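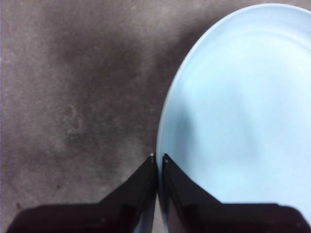
The gripper at the rim of a light blue plate during the open day at Kivach.

Robot firm opens its doors to visitors

Kivach held an open day at its Brallance workshop on Sunday, January 12, 2020, with 346 people signing in at the front desk. Most came to watch the robot arms handle ordinary household things such as plates, cups and folded towels.

Demonstrations ran every 30 minutes and groups were kept to 20. Plates drew the most questions. They are thin at the edge and lie close to the surface, so the fingers have to come down at the right spot on the rim.

"People expect the heavy things to be hard," said Helmi Mäkelä, who led the afternoon sessions. "A plate on carpet is harder than a full bottle on a table."

Visitors could also try steering an arm by hand - the queue for that reached the car park by two o'clock. Children under eight needed an adult with them.

The firm moved to Brallance from Seppälä in November and has taken over the former print works on the canal side. A second open day is planned for the spring. Entry will again be free, but places on the demonstrations must be booked.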